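Stuff to Know > Making and Doing > How does a bow stay tied?

How does a bow stay tied?

18th June
52 shares | 36 comments

I love wrapping presents. I'm not especially neat at it (my corners come out a bit lumpy, and I always lose the end of the sticky tape), but give me a box and a length of ribbon and I'm happy for ages. And the bit I like best is the bow, which is a very odd thing when you stop and think about it. A bow has no glue in it. It has no pins and no buttons. It's just one long floppy strip, and yet it can hold a lid on all the way to a party!

So what's going on in there?

The answer is a force called friction. Friction is what happens when two things rub against each other and don't want to slide. It's why your trainers grip the playground, and why a rug on a polished floor can whoosh away underneath you, because there isn't very much of it there. When you tie a ribbon, you make it press against itself. Pull it tighter and it presses harder, and then there's more friction, and the knot stays where you put it.

Some ribbons are better at this than others. Satin is the shiny, slippery sort. It looks lovely but it's a bit of a wriggler, so a satin bow can go loose if you don't pull the middle snug. Rougher ribbon grips itself much more easily. If you're just learning, I'd start with a rough one and save the satin until your fingers know what they're doing. 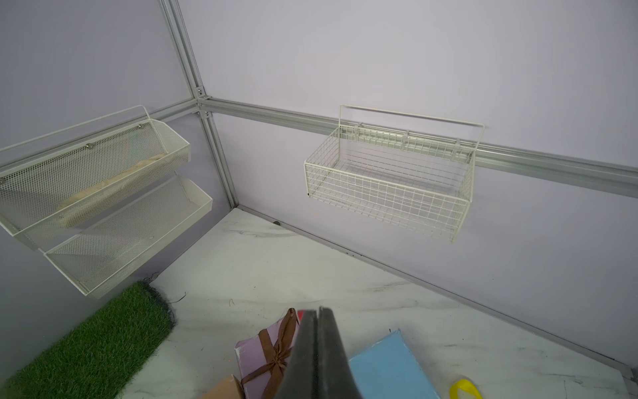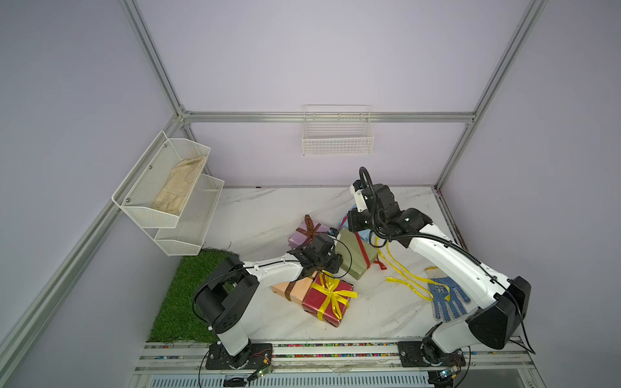
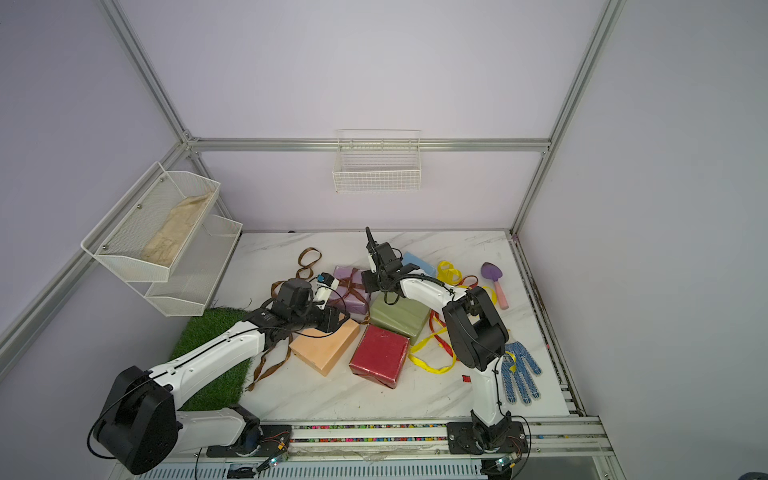 Ribbons and boxes in plenty of colours, and a bit of pretend grass too!

Now for the clever part. A bow is really a knot that you've left unfinished on purpose. If you pulled the two ends all the way through, you'd have an ordinary double knot, and you'd need fingernails (or scissors) to get it off again. With a bow you only push a loop through. The loop is folded in half, so when somebody tugs on the tail, it slides back out the way it came and the whole lot falls open. Shoelaces work in just the same way.

Have a go yourself. You'll need a small box with a lid and 2 metres of ribbon, which sounds like far too much but really isn't.

Put the middle of the ribbon across the top of the box. Take both ends down the sides and underneath, cross them over each other, and give them a quarter turn so they come up the other two sides. Now you've got a cross on the bottom. Bring the ends up to the middle of the lid, slip them under the ribbon that's already there and tie them once, left over right. Ask somebody to put a finger on it while you do the next bit — my finger has been trapped in more bows than I can remember.

Make a loop with one end. Wrap the other end round it, poke a second loop through the gap, and pull both loops gently outwards.

Is your bow standing up and down the box when you wanted it to lie across? That happens to me all the time. It means you went left over right twice. Go left over right for the first knot and right over left for the second, and it should sit flat. The flat kind holds better as well, so it's worth undoing and trying again.

When you're pleased with it, trim the tails. I cut mine on a slant, which helps to stop the threads coming loose at the end. Keep the snipped-off bits! I have a jar full of them, and last October I used 50 little scraps to make a tail for a kite. It flew rather well until it met a hedge.

36 comments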